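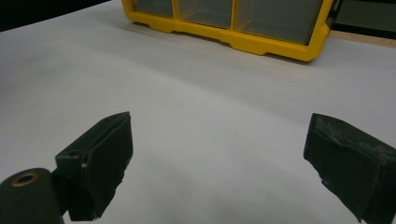
Yellow organizer at the back, white covering in front

Re: white table covering, paper or something better?
furkach_fan
I sort hardware and craft bits at this table and I want a plain white top so I can find what I drop. The yellow plastic organizer stays, it's the only thing in my life with compartments. Do I keep going with paper or buy a proper mat?

plelik20
Paper. A roll of 600 inches costs less than lunch, and when you spill glue you tear it off and feel organized.

Mrs_Vanumwood
Disagree. Paper creases, and then every tiny screw goes to live in the crease. Get a vinyl mat and iron your shirts instead.

furkach_fan
The light is its own problem. Friday, same view: 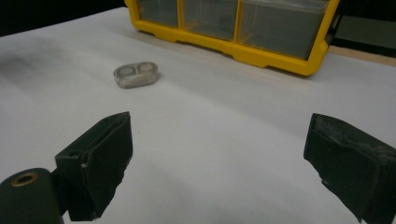

Dim on the left, brighter toward the right

plelik20
So put a lamp on the left. I charge 20 dollars for this kind of insight.

Mrs_Vanumwood
Look at the middle though, lighter and darker bands running across. Those are ripples, I'd bet my good scissors.

yokoyama_desk
Could just be shadow. Tape the corners before you spend money. My mat curled up in February and has been sulking ever since.

Mrs_Vanumwood
Then you bought a cheap mat.

yokoyama_desk
I bought the one you recommended.

furkach_fan
One more and then I'll go buy tape.

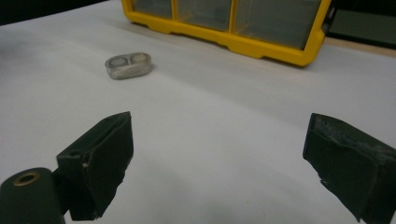

Re: Re: creases (split from the table covering thread)
Lamisi Quansah
Faint ones, I'd leave them. Roll it the opposite way overnight if they bother you.

Mrs_Vanumwood
They bother me.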